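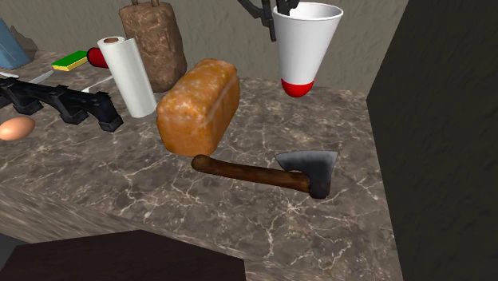 Menzies Household Goods is seeking participants for a workplace study at its Butville returns center, where sorting of mixed customer returns is passing in stages from hand work to robotic picking cells. The study concerns the employees who now do that sorting and who will, under the new arrangement, supervise the cells and handle the items the cells set aside. Returned goods come to the counter unsorted, so that a loaf of bread may stand directly behind a hatchet, with a sponge and a roll of paper towels farther back, and the gripper may be holding a white conical cup while everything else waits. Deciding what is picked first, what is left for a person and who answers for that decision is the work we wish to understand.

Background

The cells are supplied by Draron and are planned and rehearsed in the Tronov simulation environment before any change is made on the floor. Employees on both shifts have been trained on simulated counters of this kind. Management and the employee council have agreed that the effects on job content, pace, skill and pay grade should be examined by an outside team before the second phase begins in December. The study is led by Hertta Manninen, with Csaba Boros responsible for the interviews.

Who may take part

We invite 25 participants from the sorting, inspection and repacking sections. Applicants must have worked at the Butville site for at least 2 years. Experience with robots is not required, and we would particularly welcome people who have had little or no contact with the cells. Team leads may apply but will be interviewed separately from the members of their own teams.

What participation involves

Each participant will attend 2 sessions of 70 minutes, both held during paid working hours. In the first, you will work through a set of simulated counters at a desk station and mark the items you would want a person to handle. Fragile, sharp and food items are mixed together, as they are in daily work. You will be asked to talk through your choices as you make them; speed is not recorded. The second session is an interview about your present duties, the duties you expect to have once the cells are running, and the training you believe you will need.

Participants will also be asked to keep short written notes between the sessions — a few lines per shift are sufficient. Notes may be kept in any language.

Confidentiality

Taking part is voluntary. Neither applying nor declining will affect scheduling, evaluation or assignment to the new positions. Interview records are held by the study team and are not available to supervisors or to Draron. Findings will be reported by section only, and participants will receive the report at the same time as management. You may withdraw at any point up to the delivery of the report, and your records will then be deleted.

How to apply

Application forms are available from Iida Laitinen in the personnel office and should be returned there by Thu 31 August. Please state your section, your usual shift and any accommodation you require. Questions about the study itself may be put to Hertta Manninen; questions about shift cover during the sessions should go to Aatos Heiskanen, floor operations. Raili Vuorinen represents the employee council and can be consulted in confidence before you decide whether to apply.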